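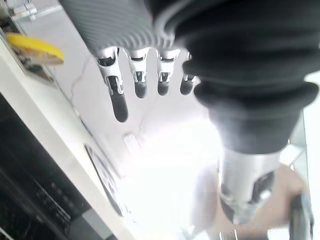 Minutes, 8 January 2023

Open day planning and report-back from the Flukholm visit. I took these myself, so blame me for the spelling. 19 of us in the room, 2 more on the phone.

1. Last minutes

Read and agreed. The door sign is still not fixed (carried over again!).

2. The visit to Flukholm

I went over with the group and I'll say right away that I loved it. They let us stand really close while the hand was over the white work surface, and I could have watched those four fingers with the dark gray tips all afternoon. I had pictured something more like a claw, but it has proper little joints in the white parts, and the wrist has this big black bellows sleeve over it (like the bendy bit in the middle of a city bus). One of us asked if the sleeve is just for looks. The Flukholm people said it keeps crumbs and splashes out, and that they switched to it after a bad week with pancake batter.

Discussion went on a while. Some of us wanted to see it move faster. I thought the speed was fine, and the talk that went with it was easy to follow even for those of us who came in cold. The group from Magnusson felt the question time was too short, and I agree with them on that one.

3. Our own open day

We're going ahead in March, exact date to be set once the hall answers. Flukholm will bring the hand and do the same kitchen demonstration for us. Stuno will lend the tables. We need one with a plain light top, and please, no tablecloth this time.

The hall holds up to 400 people, so we talked about tickets. Most of us liked free tickets with a sign-up sheet. I said I'd write the page for it.

Fadari asked if visitors could try steering the hand themselves. Lots of yes from the room, a couple of worried faces. Agreed to ask Flukholm what they're comfortable with and go with whatever they say.

4. Money

The quote for the van and the extra power outlets came in at $526. Approved, with some grumbling over the van.

5. Anything else

Parking at Flukholm was awful, go in by the back road. Also somebody left a green scarf in the van and I have it at my desk.

To do
Me: sign-up page, ask Flukholm about hands-on time, thank-you note
Magnusson: list of questions for a longer question time
Stuno: table sizes
Fadari: call the hall about the date

Next meeting once we hear from the hall. I'll send a note around.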